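Category: Working Group Notes | Tags: service robots, hotels, elevators, house rules

Minutes, January meeting, Josuvdale hotel automation group

I took the notes again, so blame me for the spelling. We started at ten past four on Tuesday and Faraji Mabula was in the chair. Last meeting's minutes went through with one fix: the cart speed trial was at Tirnwood, and I had put it down as Sang. Sorry, Sang!

1. Elevator lobbies

This took up most of the hour. The draft rule said a delivery robot has to wait 48 inches back from any elevator door, and I said (a bit loudly, I admit) that this is fine until a guest or a bellhop comes through with a luggage cart and needs that exact patch of floor. Faraji asked what a robot should do then. We went around on it for a while and landed here: the person with the cart always goes first, the robot moves to the wall side, and it doesn't call an elevator until the lobby is clear. No sharing a car with a loaded cart, ever. Agreed, and I'll write it up.

2. Seeing the cart in the first place

I've been grumbling about this one for months. A luggage cart is mostly air! Thin shiny tubes, a big arch, a dark deck down low. Skandatell's sensor people told us their unit picks up the deck fine but can lose the uprights on polished brass, and steel elevator doors behind don't help with the reflections. So the acceptance test now has to use a real brass cart, pushed by a real person, and we dropped the cardboard box. We settled on 200 passes per site, with the cart both loaded and bare. Tirnwood wanted 400 and said they'd do the extra on their own time, so good for them.

3. Floor naming

Short one, but it got heated. Some buildings use B1 and B2 and some use -1F and -2F, and the robot's map has to match what's on the wall so staff can read the error messages. Rule: copy the building's own directory, minus signs and all. Sang still has to redo its map file.

4. Hands on the bar

Faraji raised the idea of motor-assisted carts. We all liked it more than I expected. For now the rule is that both hands stay on the bar while the assist is on, and letting go cuts the power within 2 seconds. I'd like it shorter. Parked until Skandatell sends the brake numbers.

5. Anything else

Signs for guests: still no wording. I have the list of bad suggestions if anyone wants a laugh. Next meeting is same room, same time, and please bring your own coffee.

Actions: me, items 1 and 2. Faraji, chase Skandatell. Sang, map file.

Comments

bellstand_pm: Thank you for putting the cart first. Can item 1 cover strollers too?

Rooker: 2 seconds feels long on a ramp.

tirnwood_nights: We'll share our pass sheets when they're done, probably after the busy stretch.

Contact the group | Copyright Josuvdale hotel automation group | Back to top
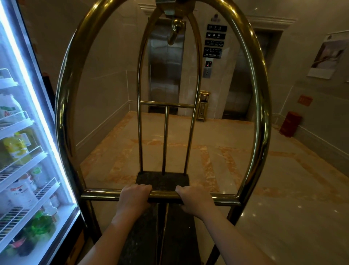
Items 1 and 4: both hands on the bar of a brass luggage cart, elevator doors ahead.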